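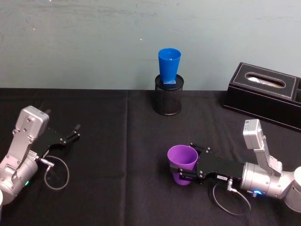 Home News Products Stores Contact

Sernik brings back its picnic tumbler and opens a refill counter in Rarncombe

RARNCOMBE, August 26, 2022 — Housewares maker Sernik will put its plastic picnic tumbler back on sale next month, two years after the line was dropped. The first run is 3000 tumblers, made at the company's Makov plant.

The new tumbler keeps the old shape and has a thicker rim. Sernik changed the rim after customers returned cups that had split near the top. It is sold singly or in sets of four, and the lids from the earlier line still fit.
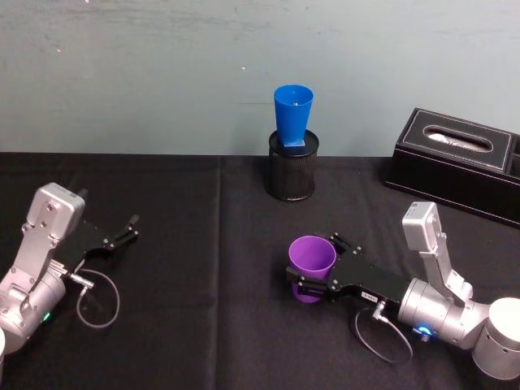 Where to buy

The tumbler will be stocked at the Sernik shop in Rarncombe and at all Yakubu grocery stores. Online orders open the same morning. Customers who joined the waiting list, which closed at 2323 names, will get a code by email and can order two days early. 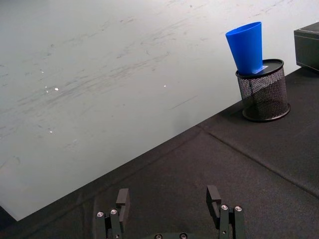

Yakubu stores will also take back worn-out Sernik cups in any condition. Returned cups go to Makov to be ground up and used in plant trays — the company does not put recycled material in its drinkware. Labels should be peeled off first.

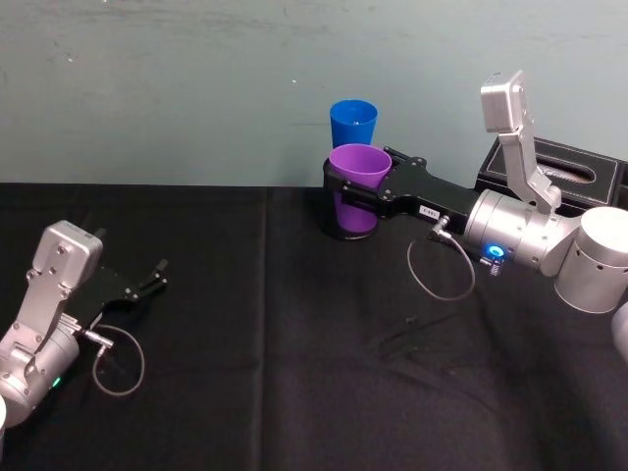

The refill counter opens in November at the back of the Rarncombe shop. It will sell squash, iced tea and lemonade by the cup, and anyone who brings a tumbler pays less. Blue and purple plastic cups are easy to tell apart on a table, and families are welcome to bring one color for each child. Opening hours will be posted on the shop door.

Trade orders and press samples are handled by the Sernik sales office in Rarncombe.

Last updated: one day after release

Comments

gardengate: Do the old lids fit the small size too? Mine is the short one.

pitcher_plant: Glad these are back. Please do a bigger handle on the jug next.

rc_local: Is there parking behind the shop or just on the street?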